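Campus Life | Features

The Mail Will Be Sorted Eventually

On the second floor of the old Prantl building, past a vending machine that has been out of pretzels since fall, a robotics club is trying to get a pair of arms to clear a table.

The club is called Nundari, a name picked by a founder who graduated without telling anyone what it meant. It has 16 members on paper and 8 on a good night, and one overriding ambition, which is to not finish last at Clernedcombe in April. Last year they finished last at Clernedcombe.

"We were very strong in the interview portion," says Domenica Sutter, the club president, a junior in mechanical engineering who has learned to talk without looking up from a laptop.

The contest is simple to explain to your parents. Each team gets 2 arms, one table, and the sort of stuff that piles up in an ordinary house, and has to put everything where it belongs. A toddler could do it, although a toddler would also eat the envelopes.

Envelopes are the sore subject. They lie flat, they overlap, and they have no interest in being picked up. Silvan Fankhauser has spent most of the semester on them and speaks of stationery the way sailors speak of weather. His preferred method is to come in low at a corner, close the fingers, and hope. He has a longer explanation with math in it -- I asked for the short one.

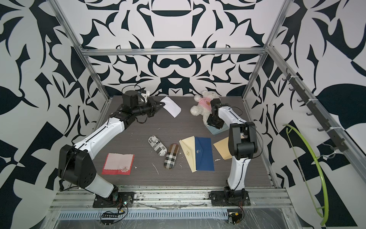 Soft things are Nadja Rainer's department. She drew teddy bears and cloth in September, out of a hat, and considers it the luckiest thing that happened to her all year. A bear forgives you. You can grab a bear by nearly anything and call it a plan. Cloth is another matter, and she changes the subject when it comes up.

The wallpaper gets more comments from visitors than the robots do. It is black and white, all curls and leaves and blades, and it makes the workspace look like the powder room of a minor duke. Alois Zaugg, who chose it, maintains that a program that only works in front of a blank wall doesn't work. Fankhauser maintains that it gives him headaches.

Their adviser, Gertraud Leitner, teaches controls and drops by with clementines. She has coached teams since her days at Dretholm and has one rule, that whoever writes the code also sweeps the table. The rule is observed loosely.

I asked Sutter what would count as a good result in April.

"Second to last," she said, and went back to typing.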